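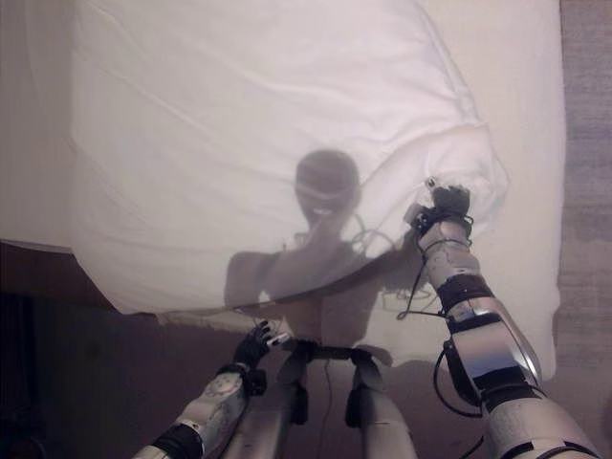

Allau Bedding Set
Two-arm cloth handling package for the Hillari upper body

Allau is the control package we ship for large, soft items: sheets, duvet covers, duvets. It runs on the Hillari with either the Zatar gripper or the standard fingered hand, and it uses the same grasp method the Marquez lab released in February. If you already own a Hillari, you only need the software and the wrist camera kit.

How the grasp method works

Most cloth systems look for a corner before they do anything else. On a crumpled sheet the corner is usually buried, so the robot spends its time searching. Allau picks any stretch of edge the wrist camera can see clearly, pinches it, lifts, and looks again from the head camera. The second hand goes for the hem wherever it hangs. Corners are found later, when the cloth is already up and there is less of it folded over itself.

The wrist camera does most of the work in the last few inches. It sees the fingertips and the cloth together, and the model decides from that view when to close. 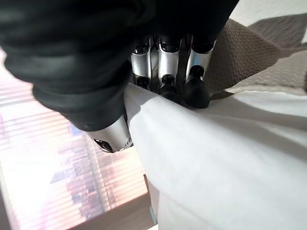
Wrist camera view, fingers and thumb on a gathered edge of white cloth.

Test results

The method was tested on 1049 grasp attempts with white bedding on a full bed setup. We chose white on white on purpose. With so little color difference between duvet and mattress, the system has to go by folds and shadows. Nearly 600 of the attempts started from a bunched duvet, and the remainder from a sheet.

Failed grasps were sorted by hand. The largest group, 43, were double layers: the fingers closed on two thicknesses of cloth and lifted both. We are still working on this one.

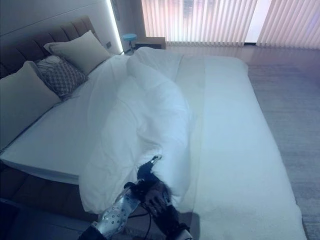
Known limits

Strong window light washes out the wrist view. Close the blinds as far as you can, or expect slower grasps.
Thin sheets let the light through and take the robot's own shadow. The current model was trained with those shadows left in.
Fitted sheets are not supported.
Leave slack in the hand cables before a run and check that they swing free of both forearms.

Setup

Start with the arms forward and the hands open over clear floor.

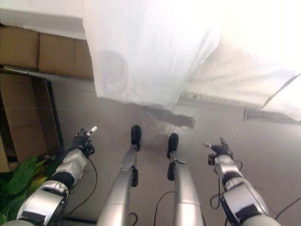 Run the homing routine from there, then the 5 calibration poses, and load the bedding profile you want. The calibration has to be repeated after any hand change, including a swap between the fingered hand and the Zatar. Profiles are saved per hand and do not carry over.

Page updated May 24, 2018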